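Plustau Graduation Gown and Hood Set

Item no. 392
Made by Kasten, sold and rented by Fladside
Page updated 2025-09-29

The Plustau set is our standard academic dress for bachelor and master ceremonies. It contains one gown, one hood and one cap with tassel. Colleges can order it for the whole graduating class, and single graduates can order it too if their school is on our list.

The gown is cut wide in the shoulders and closes in front with a covered zipper. The sleeves are open, so a watch or a shirt cuff will be seen when you shake hands on the stage. Please choose the size by your height in shoes, not by your usual shirt size. If you are between two sizes, take the shorter one. A gown that touches the floor is a danger on the stairs.

Hood colors follow the list which the college sends us. We keep 27 lining colors in stock. A color outside the stock can be made, but then we need 11 weeks and the order can not be canceled after the cloth is cut. For ceremonies in April we ask to have the color list before the winter break.

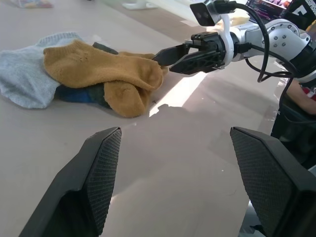

The cap comes in 5 sizes and has an elastic band at the back. Measure around the head just above the ears. The tassel is fastened with a loop and can be moved from right to left in the moment when the degree is given. Honors cords are not included - your registrar decides who may wear them, and we send them only to the college.

Delivery and return

Class orders are packed by name, in the order of the procession list if we receive one. Each bag has a label with name, faculty and size. Rented sets must be back with us 11 days after the ceremony. The prepaid return label is in the bag, behind the cap. Please do not wash the gown before sending it back, we do this ourselves.

If you bought the set, hang the gown in the bathroom for one night before the ceremony and the folds will mostly go out. An iron is allowed on low heat with a cloth between. Do not iron the hood lining.

What colleges ask us often

Can late names be added? Yes, until 5 working days before dispatch. After this we can send spare sets in middle sizes, and you pay only for those which were used.

Do you have gowns for doctoral degrees? These are a different model, Kustside, with a velvet front and longer hood. It has its own page and its own size table.

For class orders please write to Đức Tiêu at the Fladside school desk. Give the date of the ceremony, the number of graduates and the address of the hall - it is often not the same as the address of the college.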